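Hi Shagufta,

You asked for a plain-English update on the Undik grasp planner, so I'll skip the math this time (you're welcome!).

The big news is that the new planner finally runs from start to finish in the kitchen simulator. The old one picked a grasp point first and worried about the arm later, which meant it kept choosing grips the wrist couldn't reach. Now both get solved in one go, and planning time is down to 2 seconds a pick on my desktop. I ran 3000 randomized counters with it over the past few weeks, and I'm pretty happy with how it copes when there's a lot of stuff lying around.

Perception is still the weak spot. Small lumpy food items give us trouble: the depth cleanup step smooths off the bumps, so the planner thinks it's holding something neater than it is. I've started a fix and I'd like to keep Granex's labeling budget for that, up to 1000 more renders if you're okay with it.

I also moved our logging over to the Afridi replay tool, so you can scrub through any run and compare the room and wrist views side by side. It crashes on long runs, sorry, I'm working on it.
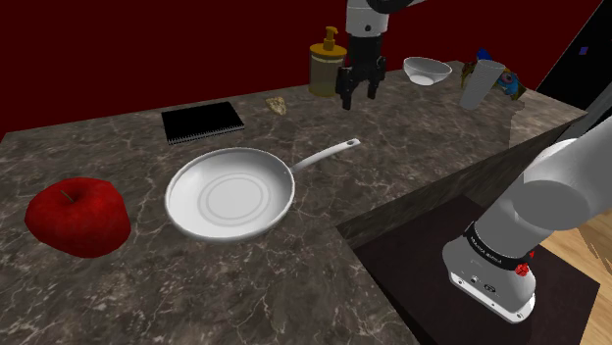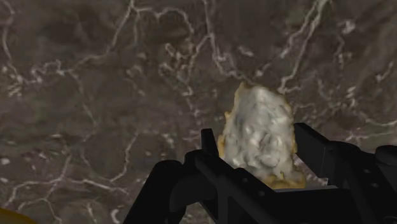
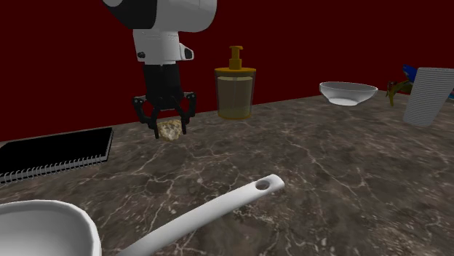

Brenville, December

All three are simulator renders. Next up is the depth cleanup fix, then a rerun on the same counters so we can compare fairly. Could you let me know about the renders before I book the cluster time?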